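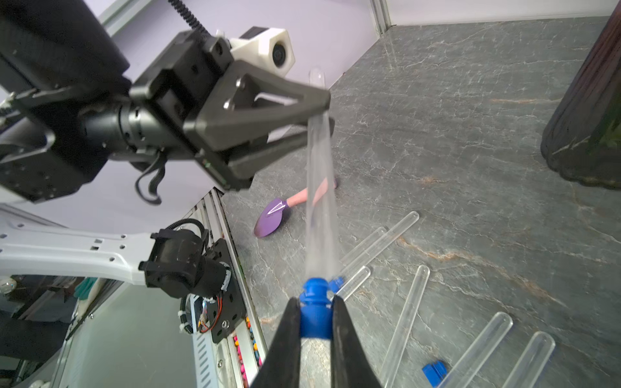

Revar cell, notes and pics from the refit

Put up 4/15/19. Quick page, writing it between jobs so forgive the spelling. Revar is the two-arm bench cell at Bickerstaff, the one that does tubes and caps. One arm holds, the other comes over the top. Had both grippers off, cleaned, back on, cables re-dressed, then a long evening of checking. Pics from the checks, words from my notebook.

Tube goes in the right hand just by the cap. Pinch there and the cap end stays put between the fingers, rounded end free for the other hand to come in. Grip higher up and the tube swings. We had that for weeks before Recep moved the grip point down.

What got done, in no real order:

Fingers. Black ones both sides. Off, wiped, looked at under the lamp, back on. A bit worn but plenty left in them. Torque the bolts in two goes, not one. If you do one side up tight first the jaw sits skew and you only find out when a tube squirts out across the bench.

Wrist cameras. Check the bracket screws EVERY time, they are tiny and they walk. Lost one in August, found it in the front rail three days later. Lens wipe with the dry cloth, nothing wet near it please. Reseat the plug, give it a gentle tug. If the picture drops out when the wrist turns it's the plug. It has always been the plug.

Cable loops. Wants slack at the wrist but not so much that it drags on the bench. Run the arm to its furthest reach before you tie anything off. I tied mine off with the arm parked, then had to cut 3 ties and start agian.

Base bolts. Both arms bolt to the front rail. Witness marks in paint pen on every bolt now, so you can see at a glance if one has moved.
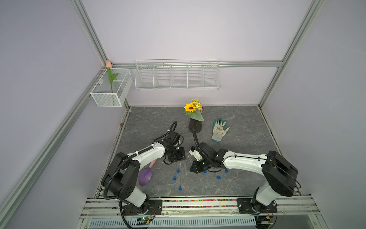

Then the slow bit, bringing the two arms in towards each other. Quarter speed, hand on the stop. Left first, park it, then right, then both. The gap between grippers at the meeting point is set in the file Hayley keeps, and if you've had a finger off you must redo it, even if it "went back the same". It did not go back the same. Ours was out far enough to hear.

Two-arm offset after the refit: took 4 tries. Write down each one. Kelly's sheet has a column for it.

Cycle count when we stopped for the refit was 1027, next strip-down due 300 after that. I've put it on the whiteboard as well. Don't rub it off.

Tubes next. Caps on, laid down caps towards the arms, roughly parallel, don't need to be perfect. What it does not like is tubes touching all the way along, as the shine off one gets muddled with the next. If it keeps going for the wrong tube, spread them out a bit before you start fiddling with the settings. 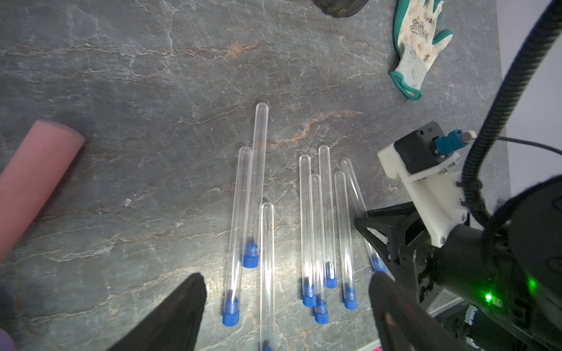 Looking down past the jaws. Eight tubes, caps nearest the arm, right-hand bunch packed close. Green light on the arm.

That bunch is about as tight as I'd leave it. Any closer and I'd nudge them apart by hand (arm stopped!!).

Still to do: new ties on the right arm, spare bracket screws from Stindero, and somebody to print a second bracket so we have one in the drawer. Will add more pics if I get a minute.

Comments (5)

Elsie Hollis
Handy, ta. Do you threadlock the bracket screws or just keep tightening? Ours come loose on the Lalta bench too.

Barry Tapley
Tiny dab of the weak stuff, Elsie. Not the strong, they go into plastic and you'll never get them out. Should have put that on the page.

Kelly Inskip
Column F on the sheet for the offset. Someone has been putting it in G. Looking at you Barry.

Recep Kırmızıgül
Grip point is still a touch high for the shorter lot of tubes, I think. Can we try it lower next time the cell is free? I need an hour, maybe less.

Barry Tapley
Yes fine. Bring your own tubes, and put the count on the board when you're done.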